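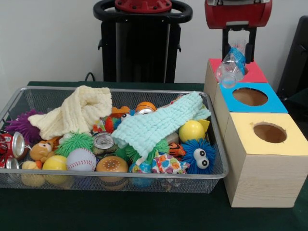
How does a gripper decide which thing to take out of a full basket when everything is touching everything else?

It scores every spot it could close on, takes the one that looks least tangled with its neighbors, and then looks at the whole pile again before choosing the next. The looking again matters more than you might expect, because a pile shifts every time something leaves it.

Kandenance Mixed Basket Kit

The Mixed Basket Kit grew out of a research method we worked on for a good long while at our Broditz workshop, and we're very happy to be able to offer it to other labs that are tired of practicing on neat rows of blocks. You get a basket, a big jumble of things to put in it, a set of wooden boxes to sort them into, and the picking software we call Mussa. You bring the arm and the gripper.

The jumble is where we had the most fun (and the longest arguments). Hard, round things like a baseball are easy to see and surprisingly easy to push away. Spiky rubber balls bend under the fingers, plush toys squash, and crushed cans flash in the light from whichever side you'd rather they didn't. Then there are the knitted cloths. A cloth draped over the top hides half of what's under it and likes to bring a neighbor along when it's lifted, so we always put cloths in our own test piles, and we'd ask you to do the same if you want your numbers to sit next to ours.

What we measured

Our main test ran to 1,618 picks over 182 basket fills, with the items tipped in fresh each time and left however they landed. Choosing again after every pick cut double grabs by 58 percent compared with planning the whole order from one look at the start. Most of the gain came in the top layer, where the cloths are. Near the bottom of the basket the two ways came out much closer together, and we're still working on why – our best guess is the wire mesh, which confuses the depth reading when there's little left in front of it.

Sorting boxes

The boxes come as a set of 3, in wood, with a round hole in each colored top: red, blue and pale yellow. Set them up like stairs, with the red one highest at the back, and the arm has a clear way down to each opening. Crumpled plastic bottles are a nice test here, as they hang at a slant when gripped by the neck and have to be lined up with the hole before the fingers let go.

Setting up

Give yourself an afternoon in June or any other bright month to try the kit with the blinds open and again with them shut, and save both runs. Mussa works with most two-finger grippers, and the Starneda add-on lets it record failed grabs along with the good ones. Do switch that on from the first day – we left it off for our early trials and have been sorry ever since.

Spare cloths and cans can be ordered separately.

Page updated 20 Sep 2024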